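Lomero Two-Arm Packing Cell
Supplied and supported by Bendetham

The Lomero is a two-arm unit for light packing and unpacking at table height. It can be seen working on our demonstration floor, by appointment or at the October open day.
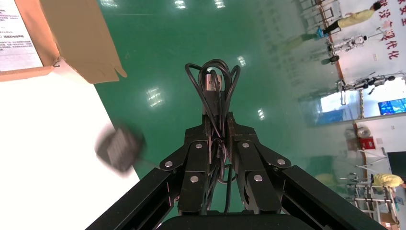
Cables are the job most visitors ask to see first. A soft item changes shape every time it's picked up, so there is no fixed grip point to program. With a coiled black USB cable, the two fingers close on the loops, with the plug nestled among them. Bring your own cables if you like, up to 200 grams each.

Changing over from one product to another takes 11 minutes with a trained operator. Training is done on site by Rawan Khalaf.
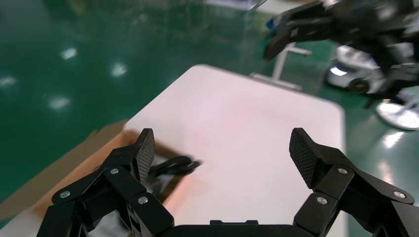

Vol. 4, Issue 11

Fingertip pads are textured and sold in pairs. Replacement pads are kept in stock and fit with a hex key. Colour is black only.

A demonstration runs for 40 minutes, including questions. Groups of more than 4 should book ahead with Jad Najjar.

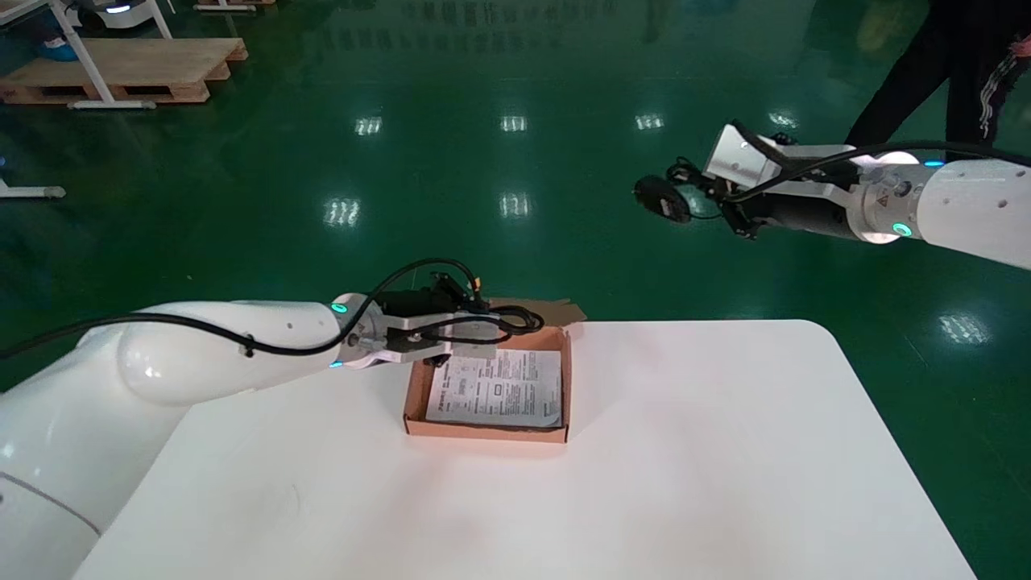

Cartons don't need to be a special type. The cell will work over an ordinary brown cardboard box with low walls, open on the table, with a folded leaflet in the bottom. Teal status lights on the arms can be read from across the table. Please tell us your carton sizes when you book.

Bookings and quotes: Bendetham front desk, weekdays.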